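Cuaderno del taller, domingo por la tarde

Hoy por fin he tocado el baño de cochinilla, que llevaba toda la semana pendiente. Empecé con la receta de Magdolna tal cual (alumbre, crémor tártaro y paciencia) y luego, claro, me puse a cambiar cosas. Pesé 200 gramos de lana ya mordentada y la metí en la olla grande a fuego bajito, sin dejar que hirviera en ningún momento. El color sube rapidísimo al principio, ¡qué gusto da!, y después se queda como pensándoselo.

La muestra 439 salió demasiado rosa para lo que quiere Yae. Le añadí una pizca de hierro a la siguiente y se fue hacia el ciruela, un poco apagado pero bonito. Creo que me pasé con el hierro, porque al tacto la noto áspera. Apunto para la próxima: la mitad, y disuelto aparte en agua templada antes de echarlo.

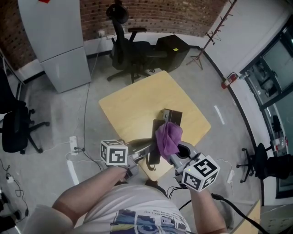
Con el algodón sigo peleada. Amirul insiste en que el problema es el descrude y que sin un buen tanino antes del alumbre no hay nada que hacer, y me parece que tiene razón (no se lo digáis todavía). He dejado dos retales en agalla de roble hasta mañana, tapados con un plato para que no floten. También quiero probar con el agua de lluvia del bidón, que la del grifo viene durísima y seguro que me está moviendo los tonos.

El índigo, mal. La tina huele bien, pero no hace esa flor cobriza en la superficie y el líquido está más azul que verde. Le he puesto un poco más de cal y de fructosa, la he removido despacio y ni mirarla hasta las nueve.

Kiran, si lees esto: faltan alumbre y etiquetas de tela, las de papel se me deshacen en cuanto se mojan. Y el colador fino no aparece por ningún lado.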